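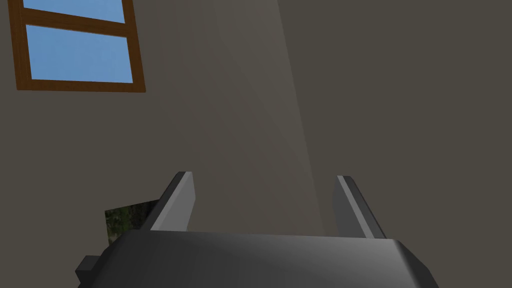 The Plirneo room thermostat reads the air where it hangs, so the choice of wall decides how well the heating follows the room. Pick the wall before you open the mounting kit. A plain stretch of wall next to a window, with a brown wood frame or any other kind, looks like an easy place to drill, but glass lets the wall nearby cool down at night and warm up in the sun. Leave at least 30 inches between the thermostat and the nearest window frame.

4.1 Choosing the height

Mount the thermostat at chest height, on an inside wall if you have one. Stay clear of radiators, lamps, televisions and the back of a kitchen range. Do not mount it behind a door or inside a bookcase.

A table is fine as a temporary spot. The thermostat comes with a folding stand, and you can run it this way for up to 14 days while you decide on a wall. Keep it away from hot dishes and out of direct sun.

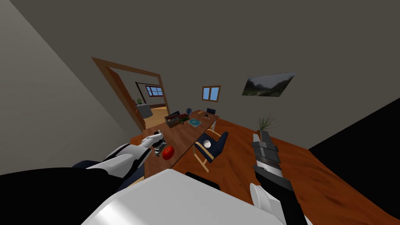 Figure 4-2. Long table with a wooden top.

Note: Readings taken on the stand are usually a little different from readings on the wall. Do not change the offset setting until the thermostat is in its final place.

4.2 Mounting the wall plate

You will need a pencil, a small level, a drill with a 6 mm masonry bit and a Phillips screwdriver. The screws and plugs are in the bag marked B.

1. Take the batteries out of the thermostat.
2. Press the release tab on the underside and pull the wall plate free.
3. Hold the plate against the wall, arrow up, and set the level on top.
4. Mark the two outer holes with the pencil. The center hole is for the older Marnau back box and is not used here.
5. Drill both holes and push the plugs in until they are flush.
6. Screw the plate down. Stop when it is snug - overtightening bends it and the thermostat will not click on.

Caution: Check for hidden wires and pipes before drilling. If you are not sure what is behind the wall, ask an electrician.

If there is a picture on the wall you have chosen, keep the thermostat well to one side of it. A canvas or panel close by slows the air moving past the sensor vents.
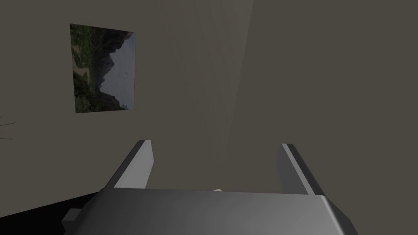
Figure 4-3. Picture on the upper left part of a wall.

4.3 Pairing with the receiver

1. Put the batteries back in and hang the thermostat on the plate.
2. Hold the receiver button until the light blinks green.
3. On the thermostat, go to Menu, then Link, and enter 788.
4. Wait for the word Linked. If it does not appear, move the receiver away from metal pipework and repeat step 2.

Revised March 2018 by Chepkoech Mohamedi, Anska product support.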